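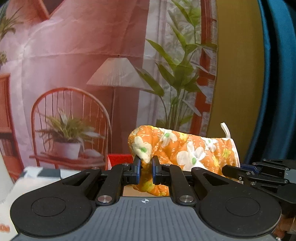
How often should I wash an oven mitt?

Every two weeks if you cook most days, and straight away if raw meat juice or hot fat gets on it. A mitt that only takes out the Sunday cake can wait a month.

Print this page | E-mail this page
Reading time: 2 minutes

Can the quilted mitts go in the machine?

Our Pala mitts can, with similar colours, on a gentle cycle. Turn the mitt inside out first. Please do not use bleach or fabric softener - the softener leaves a coating on the cotton and we do not recommend it near heat.

Will the flowers fade?

A little, in the first washes. The orange prints lose more colour than the dark ones, mostly when they are dried in full sun. Hang them in the shade.

How long must it dry?

Overnight by the loop, in September maybe longer. Never pick up a hot tray with a damp mitt. The water inside heats very fast and you can burn your hand through the cloth.

My hanging loop came off. Is this covered?

If it happens in the first 56 days, send us the order number and we will replace the mitt. After this you can sew the loop back yourself with strong thread, 5 or 6 stitches through the cuff is enough.

When is a mitt too old?

When you feel the heat sooner than you did before, or when the filling has moved and there is a thin place at the thumb. Burn marks on the outside are not always a problem, but a hole is.

Do you sell left-hand mitts?

The Pala shape fits both hands. The Wisitine mitt has a longer cuff and is also the same on both sides. Pot holders are in the Plenar range, sold in packs of 2.

Can I put the mitt on the stove to store it?

Please hang it on a hook or keep it in a drawer. Cloth beside a burner catches fire easily, also when the burner was turned off only a short time ago.

Page updated 11 April 2026

This site uses cookies to remember your basket. Accept | Settings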